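The Long Decline of the Office Snack Drawer

By the time I left Mirkero, the snack drawer had a policy. The policy ran to two pages and had a section on raisins.

It hadn't started that way. When I was hired there were maybe a dozen of us on one floor in Lultlow, and the drawer was the bottom one of a filing cabinet that had lost its key. You opened it, you took something, you left a dollar in a coffee can if you had a dollar. Pretzels, mostly. Once, for reasons I never learned, a whole salami.

Then we grew, and somebody upstairs read that companies with free food keep their people longer. The coffee can went away. In its place came a contract with Cotance, a supplier that shipped us 400 small bags of things every month, each one holding what I would guess was nine chips and a sigh. Nobody I knew could stop at one bag. That was the whole trouble with them. A big bag has a moment when you look down and feel shame. A little bag is over before shame can find its shoes.

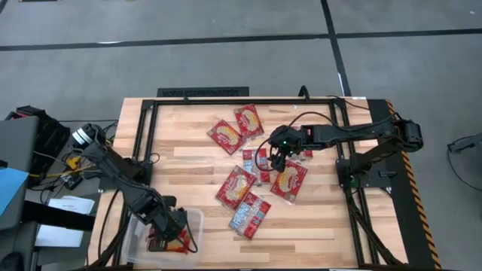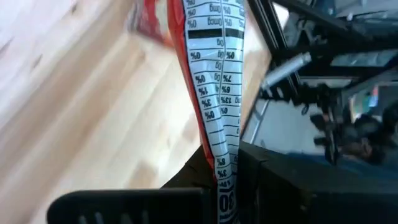 Management noticed the bill in March. An email went out with the subject line "Snack Stewardship," and it told us that the Lultlow office had gone through 1269 bags in a single quarter, which was more than we had ordered. I still think about that. Were people bringing them in? Had there been a donation?

A survey followed. It had 30 questions, among them whether we saw ourselves as "sweet-leaning" or "savory-leaning" and whether we would accept a nut. I answered all of it on company time, and so did everyone else, and I'd love to know what that cost next to the chips.

What we got was the wellness shelf. Out went anything with dust on it — the orange kind, the ranch kind — and in came seaweed, dried chickpeas, and a bar that listed dates as its first five ingredients. Consumption fell by 68 percent. This was announced as a success at the spring meeting, where they served cake.

Within a week a second drawer had opened in accounting, bottom of the cabinet, no key. I found it by following the crunching. There was a coffee can next to it, and the price had gone up to two dollars.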